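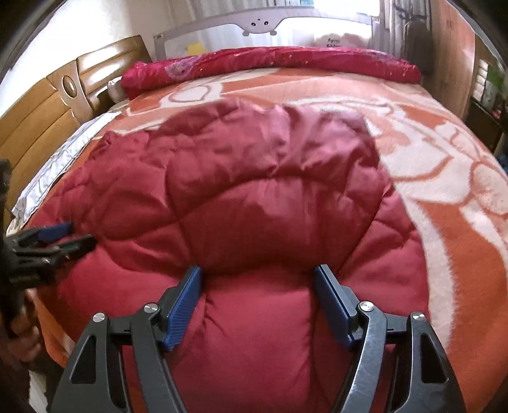 Skustberg Home Handling Group - Practice and Standards

Bedding is harder to write rules for than crockery. A cup has a handle and a rim, and a written instruction can point to either. A quilted comforter bunched up on a bed has neither, and two people asked to fold the same one with hand-held grippers will start in different places.

We spoke to the member of our group who looks after the written practice for soft goods. The current version runs to 13 pages and was last revised in May. The first draft had 60.

"Most of what we took out was opinion," the practice lead told us. "There was a whole section on which corner to pick up first. People have their own habits with a bed and the work is better when they keep them. What we do need is for the gripper to be used in a way that a machine could repeat."

The rule that gets the most questions is the one on opening the jaws. Operators are asked to open them on either side of a fold and let the fabric come up into the gap before closing. Pushing the tips straight down into the padding is marked as a fault, even when the grip holds.

"If you press down, you are using the mattress to help you," the lead said. "Sometimes that's fine. On a soft mattress with a plush blanket on top it isn't, you just make a dent. So we ask for a fold."

A second rule deals with layers. Where a comforter lies on a blanket, and the blanket on a sheet, the operator moves one layer at a time and says aloud which one before starting. The Liladska site objected to the speaking part at first. They have since kept it, and added a pause of their own after each layer.

Two-handed work has its own page. Each hand holds one gripper, and neither lets go of the cloth until the other has closed on it. Bare hands stay off the bedding from the start of a task to the end. If something needs putting right by hand, the task is stopped and begun again.

"People find that one annoying," the lead said. "You see a crease, you want to smooth it with your palm. I do it myself at home with no gripper anywhere near me."

Finger pads are checked at the start of each shift and wiped with a damp cloth. Shiny quilting slides more easily than cotton, and a dusty pad makes it worse. The group goes through pads faster than planned: 38 were changed in the last quarter, most of them after work on bed linen.

There is also a page on other people's homes. Bedrooms are worked in as they are found. Safety rails stay up, pillows go back where they were, and clothes hung near a window are left alone unless the household has asked for them to be moved. Gullberg wrote that page and the other sites took it over word for word.

We asked what comes next. Ó Gríofa has sent in 304 comments on the present version, and the lead is still reading them.

"A lot are about commas," the lead said. "But there's a good run on fitted sheets, and we have nothing on fitted sheets yet - only a heading."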